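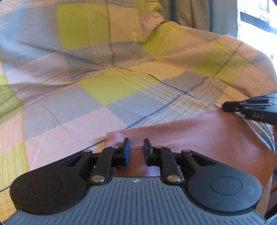
Bedding drive opens at Hayes Hall, plaid duvets wanted most

Posted 11/08/2026 by Aisyah Wuisan

Brullwood's winter bedding drive is open. Doors at Hayes Hall from 4 p.m. today, and the first cars were in the lot well before that.

Duvets, blankets, sheets, pillowcases. Clean, dry, folded if you can manage it. No pillows this year – they take up too much room and the van is the same van.

The drive is run by Cudance, the housing charity on Mill Street, and everything collected goes to families moving into the new apartments on Uvus Road. There are 60 apartments in the first block and most of the people moving in are coming from temporary rooms where the bedding wasn't theirs to take. Keys get handed over next month. So the beds have to be ready before that, or close to it.

Last year's drive brought in 598 items over two weekends. Target this time is 700.

What's short? Big duvets, mainly. Full and queen size. Plenty of people give crib and twin stuff because that's what the kids grow out of, and it does get used, but the Uvus Road apartments have a full-size bed in the main bedroom and there is not much in the store room that fits one. Large plaid ones always go first, according to the sorting team. They hide the coffee, was how one of them put it.

Plain colored sheets and throws also welcome. Pinks, blues, whatever you have. They don't need to match, the sorters put sets together on the day and a plain salmon or peach cloth will go with nearly any check.

Sorting works a bit diferently this year. Items used to be bagged at the door and opened weeks later, which meant a lot of bags with one damp towel at the bottom and everything else spoiled. Now each piece gets laid out flat on a made-up bed in the side room, looked over on both sides, then folded and tagged by size. Slow. But it caught a good number of torn seams in the trial run back in February and those went off to be mended before anyone had to sleep under them.

Folding is done in thirds, long side first, then thirds again. Duvets get rolled and tied with tape. If you bring yours already folded some other way, fine, it will just get done over.

Help is needed for the sorting. Shifts are 2 hours, evenings only until the weekend, then all day Saturday. No experience required, there is a sheet on the wall showing the folds. Bring glasses if you use them because the care labels are tiny. Kids over 12 can come with an adult.

A few things that can't be taken:

Electric blankets
Anything with a feather leak
Mattress toppers
Curtains (there were a lot of curtains last year)
Sleeping bags

Small stains are ok on the underside of a duvet, as long as it has been washed. Missing buttons also ok, there's a jar of them. Please do take off your own duvet cover if you want to keep it. Two families rang last year looking for theirs and only one was found.

Parking is at the back of the hall, off Orchard Lane. The front gate is shut for the drainage work, and the sign pointing round to the back was not up yet when I drove past at lunch. Look for the green doors. If you can't carry things in, stay in the car and someone will come out to you.

No pickups from houses this week. Cudance is hoping to run the van on Sunday for people who can't get to the hall, and names can be left at the desk or by phone with the charity's office. Large loads from hotels or guest houses, please call ahead – the side room fills up quick and there's only so much shelf.

Washing is the other problem. The laundromat on Station Street has agreed to give the drive its two biggest machines after 8 p.m. through Saturday, soap included, but anything bulky still has to be dried somewhere and the hall has one line. Anyone with a working dryer and a free evening, the sorters would like to hear from you.

The drive closes Saturday at 5 p.m. Leftover items that don't suit the apartments go to the animal shelter, who will take old sheets and towels in any state as long as theres no elastic.

Hayes Hall hours: today through Friday 4 p.m. to 8 p.m., Saturday 9 a.m. to 5 p.m. Tea at the desk. The running total will be chalked up by the door each night and we'll post it here in the morning.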